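Masgate Under-Sink Water Filter, model 1510
Section 3: First use and change of the cartridge
Text revised 2/27/23

3.1 Before you start

Please read the whole section one time before you open the packet. The cartridge must stay in its plastic until step 4. If the plastic is already torn, do not use the cartridge and ask your Masgate dealer for another one.

You will need a bucket, a dry towel and the grey housing key. The key is in the bag with the screws. A normal pipe wrench is not suitable and will mark the housing.

CAUTION: Connect the filter to the cold water line only. Hot water damages the inner seal, and this damage is not covered by the warranty.

3.2 Fitting the cartridge

1. Close the cold water valve under the sink. Turn it clockwise until it stops.
2. Open the kitchen tap and let the remaining water run out. Leave the tap open.
3. Put the bucket under the housing. Place the key on the lower part and turn it to the left, seen from below. Some water will come out.
4. Take the cartridge out of its plastic. Hold it by the end caps and avoid touching the white fibre.
5. Check that the black O-ring lies flat in its groove. Wet it with a little clean water. Do not use cooking oil or petroleum jelly.
6. Push the cartridge up until you feel it sit. Screw the housing on by hand, then give it a quarter turn with the key.

Note: If your kit has the Flasier quick coupling, the housing does not need the key. Turn it until the two arrows meet.

3.3 Flushing

1. Open the cold water valve slowly. Look at the joints for drops.
2. Let the water run for 3 minutes. It can be grey in colour at the beginning. This is fine carbon dust and it is normal.
3. Close the tap, wait, and open it again to let the air out.
4. Fill one mug and look at the water against the light. If it is still cloudy, flush again.

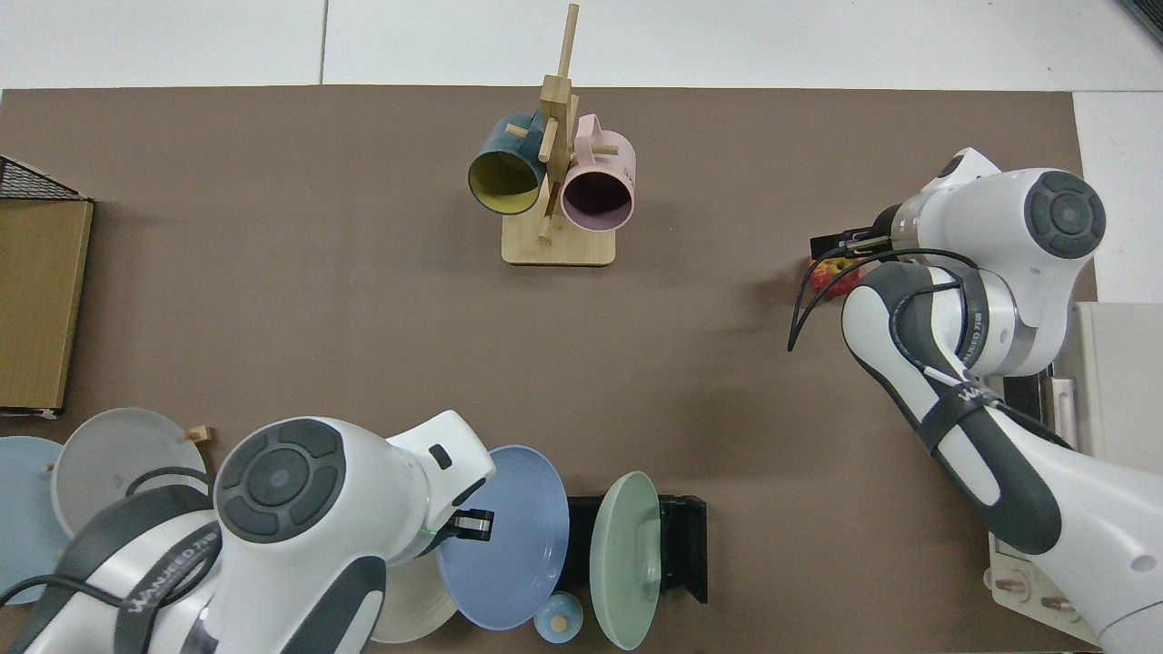
Do not drink the water from the first flushing. You may give it to the garden.

3.4 When the filter is not in use

If the tap was not used for more than 72 hours, flush as in 3.3 before you drink. For a longer absence, close the valve and take out the cartridge. A used cartridge cannot be dried and kept for later.

3.5 Changing the cartridge

Change the cartridge every 90 days, also if the taste is still good. Write the date on the label inside the cupboard door. Repeat all the steps of 3.2 and 3.3.

CAUTION: After each change, put a dry paper under the housing overnight. If the paper is wet in the morning, close the valve and see Section 5, Leaks.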